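The Paper Mill That Went Back to Rags

ZIRKESBY – The mill at the bottom of Symonenko Street makes paper on Sunday mornings and sells it the rest of the week. It has 3 vats, one press and a drying loft with a leaking skylight. Bo-ram Ki bought the business from a printer who was using the building to store his boat.

She works mostly from cotton rag. Old bedsheets are cut into squares, soaked, and beaten for hours until the fibers come apart. The pulp goes into a vat of water, and a screen is pulled up through it by hand. A good papermaker can pull 48 sheets before lunch.

"People think the screen is the hard part," Ki says. "The beating decides everything. If you stop early, you get lumps."

Color goes in at the vat. The pale shades sell best, lavender and light blue above all, and they are the hardest to repeat. A little too much pigment and the whole batch has to be sold as seconds.
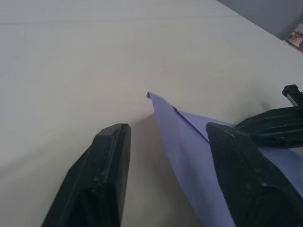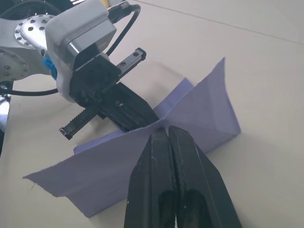
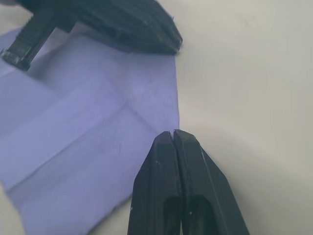
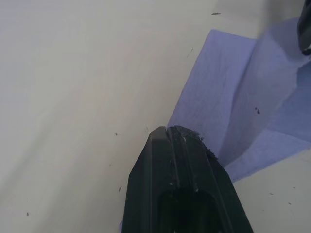
Kekeli Dramani runs the shop side and keeps the order book. Most customers are bookbinders and people planning weddings. The binders want heavy sheets with a clear grain. The wedding customers want something soft that will still go through a home printer, and Dramani sends them 2 test sheets before he takes any money.

The largest order so far was 469 sheets for Clustov, a small press that prints poetry. It took most of January. The loft was too cold for drying, so Ki hung the sheets in her own kitchen – her daughter Eva did her homework under them.

Prices have gone up twice, mainly to cover heating. Clustov has asked for a second run in a heavier weight, and Ki is looking for more bedsheets. She takes white cotton only, washed, with the elastic cut off.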